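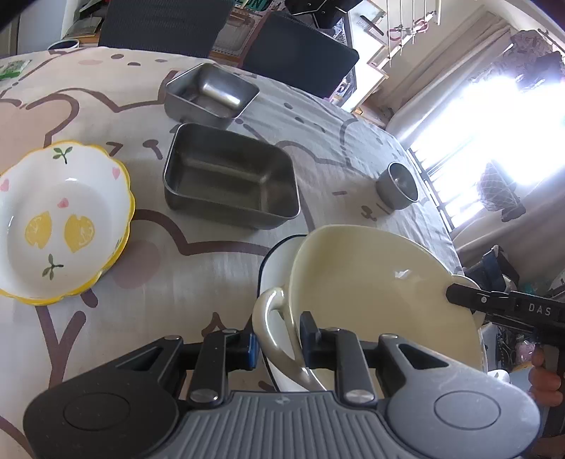 Why do we put cloths on tables?

I spilled blackcurrant squash at my gran's when I was 5, and I can still hear the noise she made. It wasn't a shout, more of a long whistle, like a kettle. Then she whipped the whole cloth off and ran it under the cold tap, and I was left looking at the table, which didn't have a drop on it. So there's your first answer! A tablecloth catches the mess so the table doesn't have to.

But people have been covering their tables for a very long time, and keeping them clean is only one bit of the story.

The Romans had tablecloths. Later on, in the Middle Ages, a rich lord might have a huge white linen cloth hanging right down over the edge, and guests sometimes wiped their greasy fingers on it. (Please don't try this. I did, and I got the kettle noise again.) Big halls didn't always keep their tables out, either. They had long boards laid across stands, called trestles, and after dinner the whole lot could be packed away against the wall. A plain board isn't much to look at, so on went the cloth.

Why white? Linen is made from a plant called flax, and it doesn't start off white at all. It's a sort of browny grey. To make it pale, people soaked it, washed it and spread it on the grass in the sunshine, over and over, for weeks. All that work meant a snowy cloth was a way of showing off. It said: look how much washing I can afford!

My neighbour Roswitha Ostermann used to weave cloth for a living, and she let me have a go on her loom in March. There are 2 sets of threads. The ones that run up and down are the warp, and they're stretched tight before you start. The ones that go across are the weft, and they go over, under, over, under. I managed a strip as wide as my hand before my arms gave up, and it was wonky on one side. She has woven cloths big enough for a whole wedding party.

Patterns can get into a cloth in different ways. You can weave them in with coloured threads, you can sew them on top, which is embroidery, or you can print them on afterwards with ink or dye. Want to know which sort you've got? Turn up a corner and look underneath. A printed pattern is often much fainter on the back, and embroidery usually leaves knots and loose bits of thread.

Now, squash. Cloth soaks up a spill because there are tiny gaps between the threads, and water creeps along them all by itself. You can watch it happen. Dip the end of a strip of old cotton in a glass of coloured water, let the rest hang over the side, and come back after 60 minutes. Put a saucer underneath first!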